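Dark wood table against a white wall: what goes on it?
2,526 views | 3 comments | Share (2) | Print | E-mail this
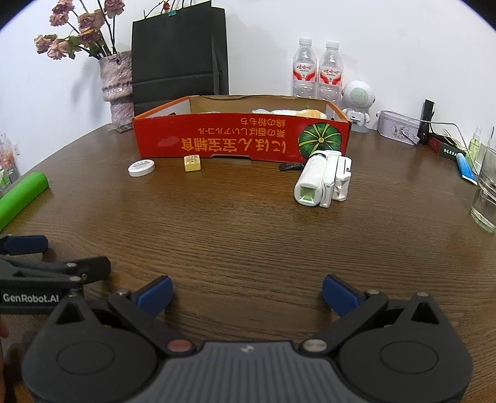
The table with the red box on it, February

harvey_p
Moved this table against the wall and now I need to decide how to use it. The top is dark brown and the far edge is rounded. I've been using an open cardboard box for odds and ends, but I'd like something permanent. I can spend up to 500 on shelves or a cabinet. Suggestions?

mquintela
I'd leave the wall plain and put one low tray on the table. Shelves over a dark table make a corner feel heavy. We had them at our old place and took them down after a winter.

Baptista_B
Disagree with mquintela. A tray fills up in a week and then you have a full tray plus the pile next to it. Two narrow shelves in white, same as the wall. You won't notice them.

paraskevi.b
Keep the box for a month first. It's long and shallow, a good size for pens, tape and small stuff. If it works, buy a wood one with the same shape. Kitetti had some last time I looked.

harvey_p
Shelves would have to clear a lamp I want to put there, so the box stays for now. Will measure tonight.

Baptista_B
Measure the lamp too.

We use cookies to remember your settings. OK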